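Arnutent Fulora Match Goal, Full Size

Product code: 347
In stock, ships from Bustham

The Fulora is a full-size soccer goal for clubs and schools that play on grass or turf and need to move their goals between games. It is 24 feet wide and 8 feet high on the inside of the posts. It is sold singly or as a pair.

The posts and crossbar are welded aluminum tube with a white powder coat. The corners are joined with an internal steel elbow and two bolts on each side, and all the bolt heads sit on the back of the frame. The ground bar is round at the front and flat at the back, where the anchor weights go.

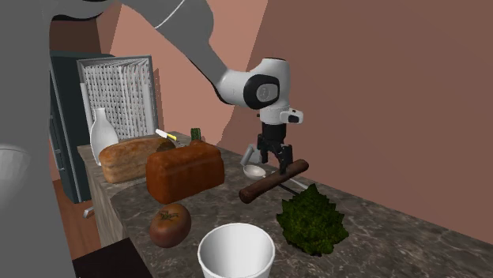

Each goal comes with four wheels. They swing down under the ground bar and lock with a pin, and two adults on each side can then roll the goal off the field. The wheels have to be up before play starts. On artificial turf, use the wide wheels (sold separately, code 531), as the standard ones leave tracks in the infill.

The net is knotless polyethylene, white, with a 4-inch mesh. It hangs from plastic clips that slide into a channel on the back of the posts, so no tape or hooks are needed. Other net colors can be ordered – allow an extra week.

What's included

Goal frame in five sections
Net and clips
Four standard wheels
Bolts, elbows and hex key
Printed assembly guide

Anchors are not included. We don't ship a goal without asking how it will be anchored, so expect an email from us after you order. Grass fields normally use the Zervas screw anchor. Turf fields need weights on the back bar.

Assembly

Lay the sections out face down on flat ground, with the crossbar in the middle. Fit the elbows first and leave the bolts finger tight until the whole frame is together. Then tighten from the crossbar down. Stand the goal up with at least four people, and anchor it before anyone hangs the net.

Check the bolts again after the first week of use and once a month during the season.

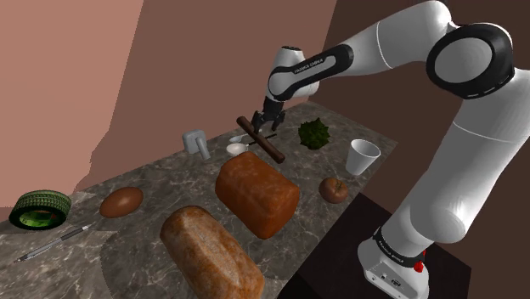

Can the goal stay outside all winter?
Leave the frame out if you like, but take the net down and store it dry. Touch up any chips in the coating before the cold weather.

Spare parts

Clips, wheels, pins and elbows are all kept in stock. Older Fulora goals with the square ground bar take a different wheel bracket, so please send a photo of the bar with your order. Clips are sold in bags of 50.

Warranty and delivery

The frame is covered for five years against weld failure and the net for one. Goals go out by freight on a Wednesday and are delivered to the curb, so have people there to unload. The longest section is just over 12 feet.

For club orders of more than one pair, contact Hafiz Kwok in sales. Questions about anchoring go to Grímur Lauritsen.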